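Talks > History of Everyday Things > Speaker notes

Programme Speakers Past talks Venue Contact

Last updated: 2026-02-01

WHO INVENTED THE SCREW? (And why did it take so long to find a driver?)
Notes for Maja Czerwiński. Slides by Yesenia Varela, who is not to be blamed for the jokes.

Slide 2. Start with the name everyone expects. Say "Archimedes" and wait for the nodding. Then point out that his screw lifted water and held nothing together. He may not even have been first with that; people have argued for an Egyptian or an Assyrian screw before his. Don't get drawn in. There is always a man near the front who wants to get drawn in.

Slide 3. Presses. The Romans squeezed olives and grapes with large wooden screws, cut by hand, each thread fitting its own nut and no other on earth. Pliny mentions them. Pause for anyone who came for Pliny.
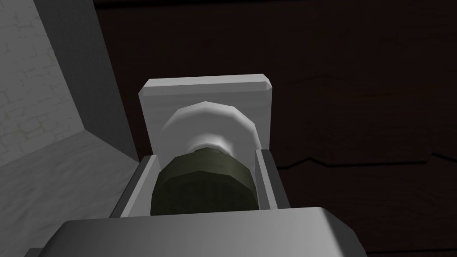

Turning things: a grip on either side of the knob.

Slide 4. The long gap. We had the screw as a machine for well over a thousand years before anyone made much use of it as a fastener. Small metal screws turn up in the fifteenth century, in armour and later in clocks, and they were expensive because some poor soul filed every thread. Nails were cheap. Given the choice, I'd have bought nails too.

Hand round the two old screws from the Cárdenas box here. Blunt ends, slots off centre. ASK FOR THEM BACK. At Jasby we started with 21 and went home with fewer. 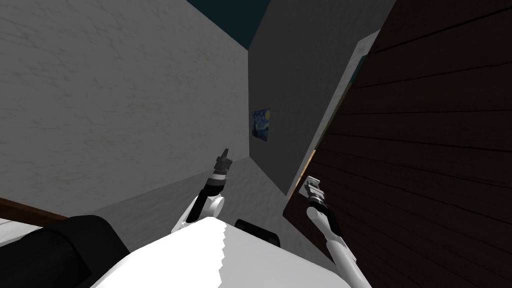
Slide 5. Wood screws had blunt ends until well into the nineteenth century, so you drilled a hole first and then drilled it again when it was in the wrong place. The pointed, self-starting sort came in through the American factories in the 1840s. Ask the room to think of whatever they last put up at home. A small print of The Starry Night on a grey wall will do – Van Gogh painted it in 1889, by which time a person hanging a picture could buy a screw with a point on it. Leave out the ear. Someone will bring it up at the tea.

Slide 6. Standards. Whitworth, 1841, proposes that everyone use the same thread. Everyone agrees, and a good many then carry on using their own. If time is short, go straight to the cross-head driver and the Fleveck question (below).

Timing: 72 slides was the Rornon version. Please do not give the Rornon version.

Fleveck question: "So who did invent it?" Say we don't know, then look at the clock.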